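Give Kids Fewer Toys

By Benito Villalobos

My daughter turned four in February and got 8 presents from people who love her. By the weekend she was playing with a cardboard mailing tube. I have heard the same story from most parents I know, and we all tell it as a joke. I think we should take it seriously and stop buying so much.

Last month I went through our playroom with a notepad. I wrote down everything that counted as a toy, with each puzzle or set as one item. The total was 297. I would have guessed 100. We live in a small house with two kids and we don't think of ourselves as people who shop a lot. Most of it came in one thing at a time, from birthdays, school fairs and the bins near the checkout.

The cost bothers me less than the time. Cleanup took most of an hour every night and ended in tears at least once a week. When the kids did sit down to play, they moved from one thing to the next and dumped each one out. I used to blame that on their age. Now I blame the room.

So we packed up most of it. Some went to my sister in Brundis and some went in boxes in the garage. We kept the blocks, the dress-up clothes, paper and crayons, a ball, the toy kitchen and a shelf of books. The kids complained for two days. On Thursday my son asked where the talking dinosaur was, and he hasn't asked again.

What they do with the things that are left surprised me. A block has been a phone, a stick of butter and a patient with a broken leg. A toy that talks can mostly be the thing it says it is. You press the button, it plays its song, and there is not much left for the child to add.

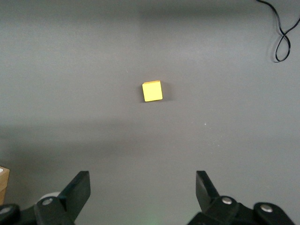

A small yellow cube can be butter, cheese or a taxi.

People will say this is easy advice from someone who can afford to buy things back. That's a fair point. If a family has few toys to begin with, they don't need a lecture from me about owning less. I'm talking to the rest of us, the ones paying for plastic bins to hold the plastic.

Others will say grandparents can't be told what to give. Mine were harder to convince than the kids. We asked for swim lessons and zoo tickets, and they agreed to one of those plus one small present each. It isn't perfect. A drum showed up anyway.

I don't think there is a right number. Ours may creep back up by next winter. If it does, I'll get the boxes out again, and I'll start with the drum.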